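May 2018
by Precious Botha

We've handed back one set of keys and picked up another, and in between I did what I always do when we move (this is the fourth time, so I'm allowed to have habits) and walked through the new place with a checklist before a single box came up the stairs. A few of you asked for it, so I've typed it up with my comments. Use it, change it, skip the bits about the attic if you don't have one. 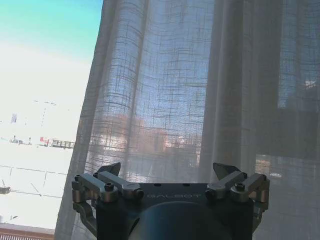
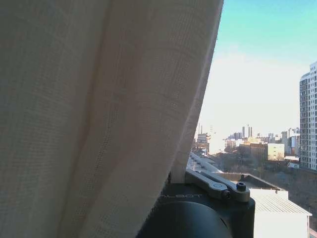
1. WINDOWS AND COVERINGS - OK, one thing to fix
I start with windows in every house because it's the job I'm most likely to forget once the furniture is in. Open each one all the way, close it, lock it, then tug on it. Ours all lock except the small one on the landing, which closes but won't latch. While you're at it, look at what's hanging there. A sheer curtain like the pale one in the photos lets in lovely soft light, but it's no use at all for privacy at night with a lamp on, so I've written "blinds, bedrooms" on the shopping list. If you have little ones, look for dangling cords too! Our old rental had them in every room and I spent a whole weekend screwing cleats into the wall.

2. SMOKE ALARMS - NOT OK
Press every button. The upstairs hall one chirped and went quiet, and the one by the kitchen had no battery in it. I bought new ones that same afternoon and wrote the date inside the covers with a marker. Kgomotso Moodley, who rented us our last place and has become a good friend, taught me the marker thing and I still do it.

3. WATER SHUTOFF - OK
Find it before you need it. Ours is behind a panel in the laundry room and it was stiff, but it turned. I made both kids turn it as well (much giggling). Take a picture of your water meter while you're down there. Ours said 3054 and I was very glad to have that when the first bill showed up with the previous family's usage on it.

4. STAIRS AND RAILINGS - OK with comment
Lean on the railing like you mean it. The top post wobbles a little. My husband says he'll get to it, and I've put it on the fridge list in red.

5. OUTLETS - OK
I go around with a phone charger and plug it in everywhere. Slow, a bit silly, works fine. One dead outlet in the dining room. Look for scorch marks and covers that are cracked. We had none of those, thank goodness.

6. LOCKS - CHANGED
You don't know who has a key. Just change them. The locksmith charged us $154 for front and back, and I slept much better.

7. ATTIC AND HATCH - NOT CHECKED
I went up three rungs and came back down. There's a ladder from Hisside that came with the house and I don't like the look of the hinge. Will try again with a better ladder and somebody holding it.

8. YARD AND GATE - OK
Gate swings shut on its own. Two loose boards along the back fence, and a pile of bricks I want gone before the kids find it. The Mthembu family next door says they'll take them for a barbecue pit, so that's sorted!

9. MOVING DAY ITSELF
Shoes on, always. Keep the stairs clear, keep one box with flashlight, bandages and snacks in the car with you, and tape the drawers on anything tall. We moved 356 miles this time and the snack box was empty after the first hundred.

Still open: landing window, top post, attic, dining room outlet. I'll do the whole walk again in February, when the cold has had a chance to show us where the drafts are.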